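# Ordnung in der Kiste

17. Mai 2019

Seit März räume ich jeden Abend ein kleines Stück von meiner Werkstatt auf, und heute möchte ich über die Klötze schreiben.
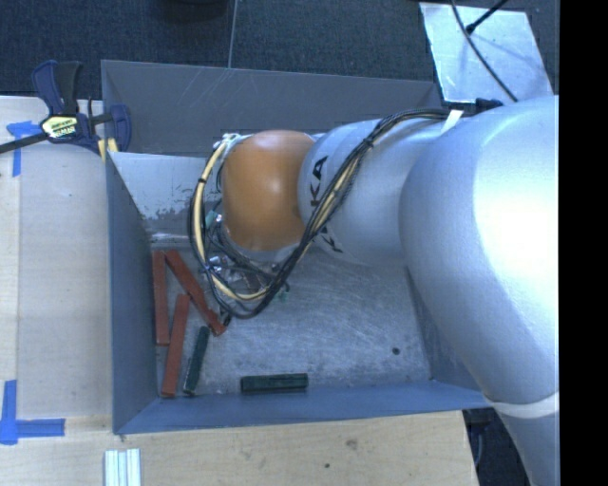 Angefangen hat es mit einem Umzug. Als ich aus der alten Wohnung ausgezogen bin, habe ich alles, was klein war, in Kartons geworfen und mir gesagt, dass ich es später sortiere. Später hat dann ziemlich lange gedauert. In einem Karton lagen Holzklötze zusammen mit Schrauben, Kreide und einem kaputten Maßband, und jedes Mal, wenn ich etwas gesucht habe, musste ich den ganzen Karton auf den Boden ausleeren.

Ich habe zuerst Kisten aus Kunststoff probiert, von der Firma Vonar. Sie waren billig, aber die Deckel haben sich schnell verbogen. Jetzt nehme ich lieber offene Wannen aus Metall, mit schrägen Wänden. Man sieht sofort, was darin liegt, und man kommt mit der Hand gut in die Ecken. Einen Nachteil gibt es auch: Metall ist laut. Wenn man Klötze hineinfallen lässt, hört es das ganze Haus. Ich lege sie deshalb hinein, einen nach dem anderen, und das ist am Abend sogar angenehm — fast wie Kartoffeln schälen.

Meine Regel ist einfach. In eine Wanne kommt nur eine Sorte. Die roten Klötze teilen sich eine mit den dunkelgrünen, und was eine andere Farbe hat, muss warten, bis es auch einen Platz bekommt. Früher habe ich nach Größe sortiert, aber dabei habe ich zu viel überlegt. Die Farbe erkenne ich auch dann, wenn ich müde bin.

Der Arbeitstisch ist aus hellem Holz, und ich bin sehr zufrieden damit. Auf dem dunklen Tisch, den ich vorher hatte, habe ich kleine Teile immer übersehen. Geölt habe ich ihn nicht, obwohl man mir das in dem Laden Mandedora empfohlen hat. Vielleicht mache ich es noch. Die Tischplatte ist 154 cm lang und 70 cm tief, also passen 3 Wannen nebeneinander, und vorne bleibt noch Platz für die Arme.

Was noch fehlt, sind die Etiketten. Ich wollte sie mit der Hand schreiben, aber meine Schrift ist nicht schön, und auf Metall hält das Papier schlecht. Wenn jemand einen Kleber kennt, den man später wieder ohne Reste entfernen kann, freue ich mich über einen Kommentar.

Als Nächstes kommt das Regal an der Wand dran. Dort stehen noch zwei Kartons, die ich seit dem Umzug nicht geöffnet habe.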